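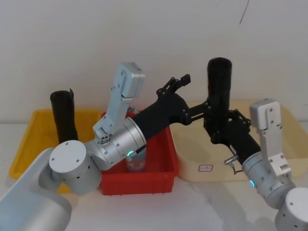 About Stollik

Stollik is a contract calibration laboratory for weighing equipment. We test, adjust and certify balances, platform scales and reference weights for bakeries, pharmacies, feed mills and teaching laboratories. The company has two sites: the main laboratory at Bjarnason Road and a smaller receiving office at Dirkeo, where customers can hand in portable instruments.

What we calibrate

Balances and scales are accepted up to a capacity of 2000 kg. Reference weights are accepted from 1 g to 20 kg, singly or in boxed sets. Anything above 1000 kg is tested at the customer's premises, as the error from moving and re-levelling a large platform is often greater than the error being measured. Crane scales are not covered at present. We expect to add them once the new load frame has been through its own checks.

How the work is done

Each instrument is left in the laboratory overnight before testing so that it settles to room temperature. The technician then records the readings as found, before any cleaning or adjustment. Repeatability, corner loading and linearity are tested in that order. If an adjustment is made, the full set is repeated and both sets of results appear on the certificate.

We do not issue a pass or fail statement unless the customer has given us a tolerance in writing. A certificate without one reports the measured error and its uncertainty only.

People

Hauwa Iyamu is technical manager and signs all certificates for reference weights. Arif Santoso runs the on-site team and plans the routes. Su-chen Fang looks after the mass standards and the room conditions log. Pin-yu Wei deals with bookings, returns and invoices – please quote the job number in any message to her.

Records

Job records are kept in Sunovel, our own database, which replaced the card index in October. It holds 892 customer accounts. Older cards have been scanned but are not yet searchable by serial number, so a request for a copy of an early certificate may take a few days longer.

Sending us an instrument

Remove the pan and pack it separately. Lock the transport screws if the model has them. Include the mains adaptor, the manual if you still have it, and a note of the load range you use most. Batteries should be taken out before posting.

Page last reviewed 2025-12-08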